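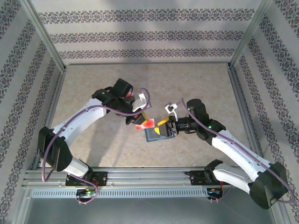 Fig. 1 - Le plateau, le bac à bord bleu et l'un des petits objets rouge et blanc.

Projet Limoritz - rapport d'étape, 9 juillet 2026

2. Le rangement des petits objets plats

Le cahier des charges Pliltuvgate demande un classement « intuitif » des petits objets du quotidien : cartes, étuis, sachets. Le mot revient à chaque page et n'est défini nulle part. Nous avons donc travaillé sur une table à motif marbré beige, avec un bac peu profond, en cherchant surtout à savoir si les catégories proposées tenaient debout.

Première réserve : le fond. Un plateau clair et tacheté passe pour neutre, mais ses marbrures ressemblent par endroits à des taches, et un petit objet pâle s'y perd facilement. La fiche de Zepeda, qui recommande ce type de surface, ne donne aucune comparaison avec un plateau uni.
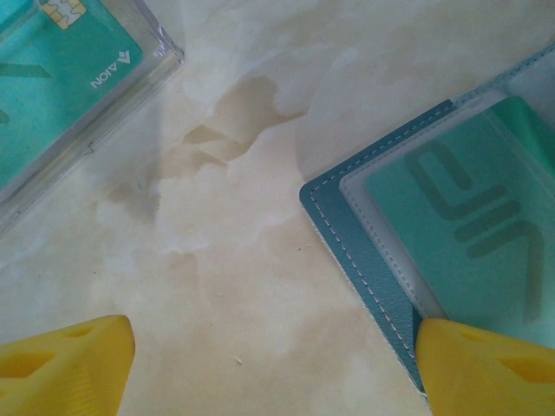
Deuxième réserve : les cartes. Faut-il ranger la carte ou ce qui la contient ? Un porte-carte rigide et transparent laisse voir la puce, un étui de cuir bleu sarcelle à couture blanche n'a ni la même épaisseur ni la même souplesse, et pourtant la grille les met dans la même case dès lors que la carte est verte. Nous avons essayé deux règles, par contenu puis par contenant. La seconde est plus rapide à expliquer. Qu'elle soit meilleure, nous n'en savons rien.

La méthode Dromgate annonce plus de 1 736 objets classés sans ambiguïté. Nous aurions aimé voir la liste - elle n'est pas jointe. 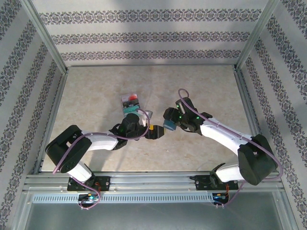 Fig. 2 - Sachet transparent à bande sarcelle contenant un objet rond rouge.

Reste le cas des sachets, que la grille traite comme des objets plats même quand le contenu leur donne du volume. Nous proposons d'en faire une catégorie à part et de reprendre les essais en février, avec 6 catégories au lieu de 5.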